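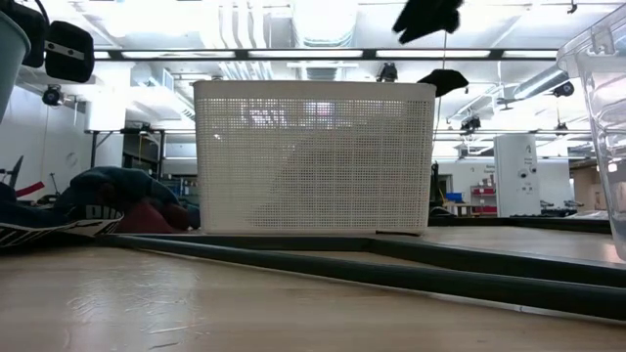

White mesh basket on one of the sorting tables, with a navy Puma trainer and some clothing to the left of it.

Visit to the Tirby storage and household goods open day, 25 February 2021

I went to Tirby mainly to look at baskets. We are replacing the storage in the changing area at the swimming club, where the old wire trays have rusted and leave marks on people's clothes. The open day ran from 10 in the morning and I stayed until they started putting the chairs away.

The building is at the far end of the estate, past the tyre place. Parking was free but the signs only start once you are through the gate, so I drove past it twice. You sign in at a desk, get a paper badge and are left to walk round as you like. There were talks upstairs, and I went to one of them.

Most of the ground floor was given over to Furnia and Prekel. Furnia had wardrobes and shelving, which I walked through fairly quickly. Prekel had bins, tubs and lidded boxes stacked along the wall, with prices on yellow card. The tubs are sturdy but the lids are sold separately, and the lids cost nearly as much as the tubs.

The sorting tables were in the room behind. The idea is that you see the containers next to the sort of things people put in them, shoes and clothes for the most part. The tables are pale wood and a bit scratched.

The white basket was the one I spent most time on. It is plastic, long and rectangular, with small square holes all over the side and a solid band round the top. The band is smooth, and that matters to us, as the children pull things out in a hurry and our wire trays catch on wool. The holes are fine enough that I would not expect a sock to poke through. Light gets through them well, so you have some idea whether the basket is full before you take it down.

There was a clear plastic container on the same table, tall with ridged edges. You can see everything in a clear box, but it shows finger marks and I think wet towels would go sour in one. For dry things at home I would choose it over the basket.

Nhi Mạc from Hoàng gave the talk I went to, on keeping shared cloakrooms in order. She spoke for half an hour without slides. Her main advice was to keep shoes out of the clothes baskets altogether and give them a low shelf of their own. We have always let people put both in one tray, and the lost property box shows it. She also suggested plain numbers on the baskets instead of names, so the labels last from one season to the next. Someone asked about mould and she said to leave a gap behind the shelf, a hand's width if there is room.

Tea and coffee were in the corridor. The sandwiches had gone by one o'clock.

I came away with a price list and the order code for the basket, which is 1332. The blue one is 223 and slightly deeper, but they had none out to look at. Delivery is extra for small orders. I have asked for a single basket to be sent so that we can measure it against the shelf in the girls' changing room, where the uprights are closer together than in the boys'.

The next open day has not been announced. If you go, bring a tape measure, as the price list gives only the outside sizes.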